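Gritard Forum > Hands and End Effectors > Faults

Left hand stops mid-grip on flat packets, error 417

zw_bench
Two-arm setup, Riltalley hands on firmware 4. The left hand stops partway through closing on a flat packet and throws 417 (thumb current limit). The arm then holds position until I clear it by hand. Tube and spoon picks run clean. Work area and object set: 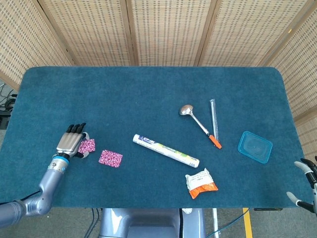
Category: Faults / Grip / Unresolved

Force limit is at 80 percent of default. Recalibrating the thumb made no difference. Log shows current climbing for 300 ms before the stop.

torque_ripple
Your table height is wrong. On carpet the thumb pad presses into the pile before the fingers close, and the controller reads that as a stall. Raise the approach height in Sovent and retest.

zw_bench
Raised it. The fingers then close above the packet and miss it. Side view of the left hand over the packets:
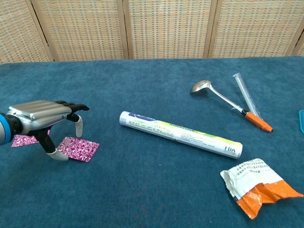

Reply 4
kelpdrive
Disagree with torque_ripple. A height error would show up on the index finger too. I had 417 on a bare steel plate with no carpet anywhere. Cause was a frayed thumb tendon. Power down and check it at the second joint.

torque_ripple
A frayed tendon would fault on the tube as well. He says the tube is fine.

kelpdrive
Tube grip barely loads the thumb tip. Different load path.

zw_bench
Will pull the cover tonight. Separate concern: after I clear the fault, the hand finishes the interrupted close with no prompt. My fingers were near it once.

kelpdrive
Stop clearing it from the pendant with your hand in reach. Hit the e-stop first, then clear. Zawadzka filed the same resume behavior in October and the ticket is still open.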